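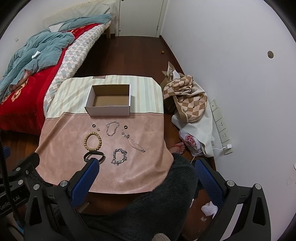
Where does silver come from?

Have a think about the shiny things in your house. There might be a ring on somebody's finger, or a little charm on a bracelet, or a very old teaspoon that only comes out of the drawer when Granny visits. Quite a lot of shiny things are made from silver, and silver has had a long and rather muddly journey before it gets anywhere near your finger or your pudding.

Silver is a metal, and like other metals it begins in the ground. Now and then miners find it in lumps or in curly threads that look a bit like wire — lovely to look at, but rare. Most of the time it is mixed up inside rocks with other metals, such as lead and copper, and you could hold one of those rocks in your hand and never guess. A rock with useful metal inside it is called an ore.

Getting the silver out takes a lot of work. The ore is dug up and crushed until it is as fine as sand, or finer, and then the bits with metal in are separated from the bits without. After that comes heat, and I do mean heat! Silver melts at more than 900 degrees Celsius, which is several times hotter than the oven that cooks your dinner. People have been melting silver for more than 3,000 years, and the first ones to do it had no electricity and no gas, only charcoal fires and somebody with strong arms pumping the bellows.

Pure silver is surprisingly soft. If you made a ring out of it and wore it on the climbing frame, it would soon be scratched and bent, poor thing. So silversmiths stir in a little of another metal, nearly always copper, to make it tougher. A mixture of metals like this is called an alloy. The best-known one is sterling silver, and if you shared a piece of it out into 1,000 tiny equal parts, 925 of them would be silver. That's why you sometimes find the number 925 stamped inside a ring, so small that you need a magnifying glass to read it.

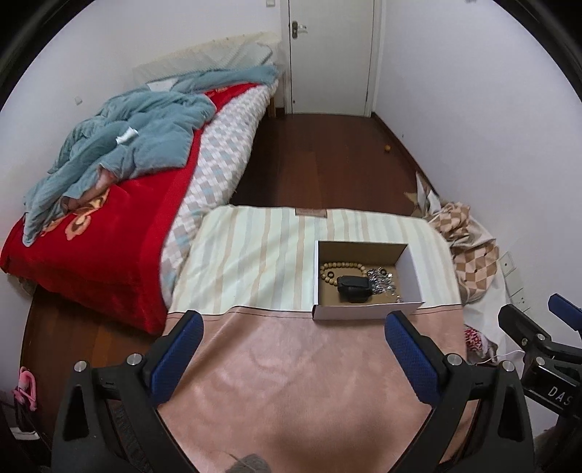 Have you ever wondered why old silver goes dark? The dark layer is called tarnish. There are tiny amounts of sulphur in the air, far too little for you to notice, and when sulphur touches silver the two join together and make a thin dull coat on the outside. Eggs have sulphur in them too, so a silver spoon is not the best thing for eating a boiled egg. The good news is that tarnish is only on the surface, and a soft cloth and some patient rubbing (ask a grown-up first, as some old things are delicate) will usually bring the shine back.

Silver can also be used again and again. A broken chain can be melted and turned into a brooch, and a hundred years later the brooch might be melted and turned into something else entirely. So a new ring might have a bit of very old spoon in it, and there would be no way of telling.

If you live near Kendbridge, the museum there has a drawer of old silver buttons that you can look at through a big lens, and you are allowed to stay as long as you like. Take a pencil and draw the one with the most patterns on it.

Contact us | © Kendbridge Museum Young Explorers | Back to top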